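About us

Ivescombe is a small school of housekeeping and linen care. We teach adults to look after the bedroom, the linen cupboard and the wash, and we have been doing it for six years from the same building. Our students are people who will work in guest houses, people who care for a parent at home, and also people who simply were never shown how to make a bed.

What we teach

The first course is called Bedroom and Bedding. It lasts three weeks, and almost all of the time is spent standing beside a bed. We use ordinary beds in ordinary rooms, with the covers left in a heap, the way most of us leave them in the morning. A student learns to clear the bed before anything else: blankets to one side, small clothes out from under them, pieces for folding laid flat. Then we fold. Orange, pink, old or new, every cloth has a hem, and we teach people to find the hem first.
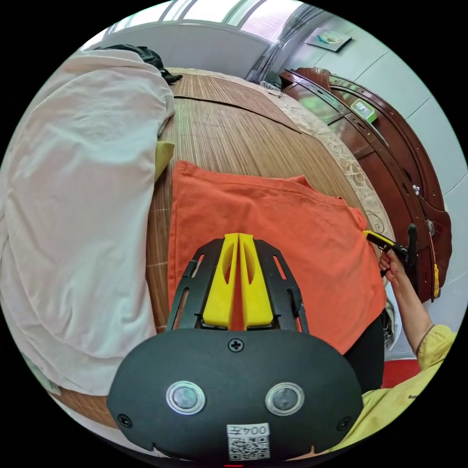 In the second course, Linen and Storage, we go on to cupboards, labels and the repair of small tears. It is a slower course and some students find it a little dry, but they often write to us about it later. The course book is our own, printed by Gatti, and we correct it every April.

Sleeping mats

We are asked many times why we give a full lesson to woven mats. Many families in our area sleep on them in the warm months, and they need different care from a mattress. A mat should be wiped along the slats with a cloth that is wrung out well, then left to dry in the shade. Please do not fold it against the weave. Pillows and quilts come off before wiping — also the one you think is not in the way.
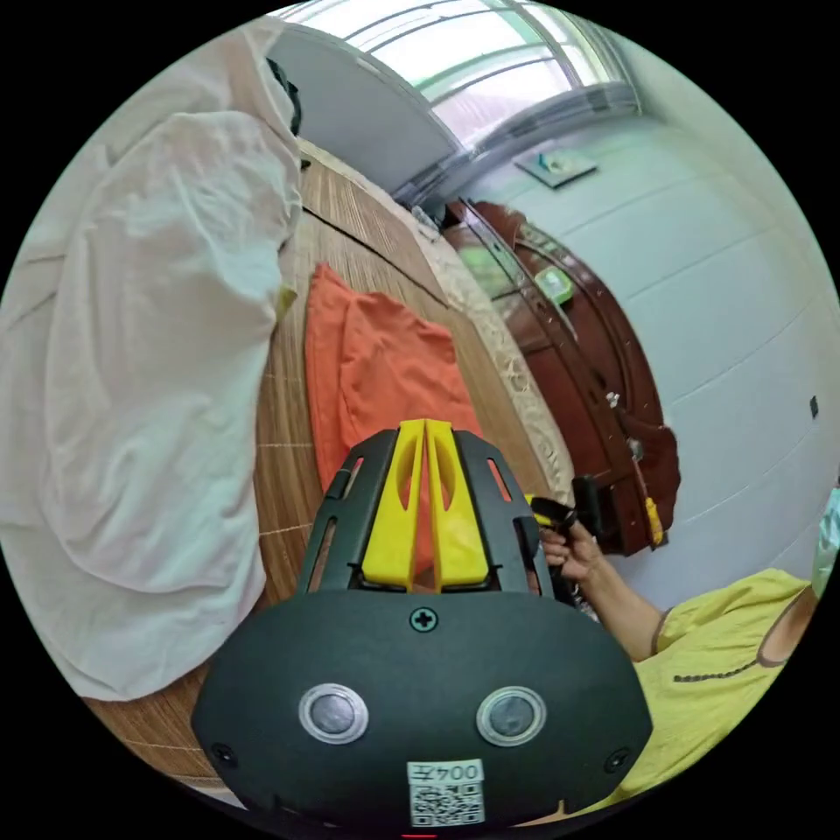
Our rooms

We have two teaching rooms upstairs and a laundry on the ground floor. The larger room is named Rultau, after the street where the school began, and the smaller one has no name yet. Groups have at most five students. The building opens at half past eight in the morning, and tea is in the hall at ten.

Working with us

Wanitex, a linen supplier in the next town, gives us sheets with small colour faults, and we are grateful for them. If your guest house or care home would like a course at your own place, we can travel with a teacher and the practice linen. Please write to the office and tell us how many beds you have and what kind of covers you use. We answer every letter, usually in the same week.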